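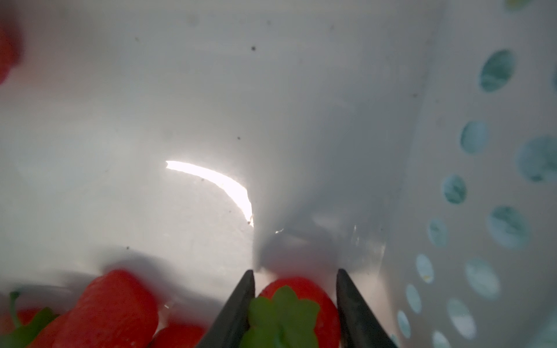

Strawberry held between the two fingers of the picking cell, Stundarholm.

1/9
The Stundarholm workshop has updated its care routine for the strawberry handling cell. The main points are set out in this thread for partner sites at Mukstead and Hukham.

2/9
The cell has one arm, one two-finger gripper and a camera at the wrist. Fruit is presented in a white perforated colander, which lets rinse water drain and is easy to swap between runs.

3/9
Finger tips are to be inspected before each run. Dull surfaces and light scuffing are acceptable. A nick or raised edge at the tip is not, and the pair must be replaced together.

4/9
Fingers are wiped with a damp cloth after every 20 picks. Juice left to dry on the inner faces changes the grip and will show up as slips later in the run.

5/9
Closing force is set with the Gashi test block, never with fruit. Sites should record the setting in the cell log each time the fingers are changed.

6/9
The approach is set so that the tips meet the berry from either side. Leaves may overlap a finger. This is permitted, provided the tips themselves close on the fruit.

7/9
The colander is to be washed and checked against a plain background. Small dark specks on white plastic have caused false detections at Mukstead. Any colander that does not come clean should be withdrawn.

8/9
Bright reflections on the plastic remain an open item. Lamp angle was changed in March and the fault rate fell, but curved walls still return glare at some arm positions. Sites are asked to save the wrist view whenever a pick is refused.

9/9
Finger pads are changed at 2000 picks or at the first failed inspection, whichever comes first. Hukham will receive 27 spare pairs with the next delivery. The revised sheet applies from Jul 17, 2026.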